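Chapter 5
Storage Furniture as a Work Surface

Shelving and drawer units are designed to hold things, yet in small rooms their tops are regularly used as desks. This chapter covers load, working height and cable routing for such units. Terms follow Yazdani's classification from Chapter 3. 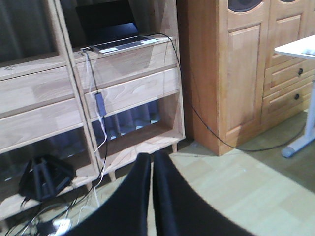 Cable routing is treated first, as it is the part most often left until the furniture is in place. A cord leaving equipment on a raised surface has two segments: the drop and the floor run. The long black cable from the laptop has both - it descends along the right side of the wooden unit, then crosses the floor diagonally toward the desk. The thin cords at the left hang in front of the drawer fronts, where they can interfere with opening. A drop should be fixed to a side panel or rear post, and a floor run should follow the wall.

Working height is considered next. A top set at 60 cm suits a seated user with low knees but gives no leg clearance, since drawers occupy the space below.

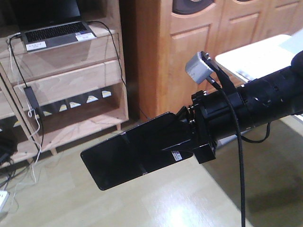 Clearance may be recovered by removing the lower drawer, although this reduces the stiffness of the carcass. In the Golestani method, a cross rail is fitted in its place before the top is loaded again. Load limits are given in Section 5.

Key terms: drop, floor run, cross rail, carcass, clearance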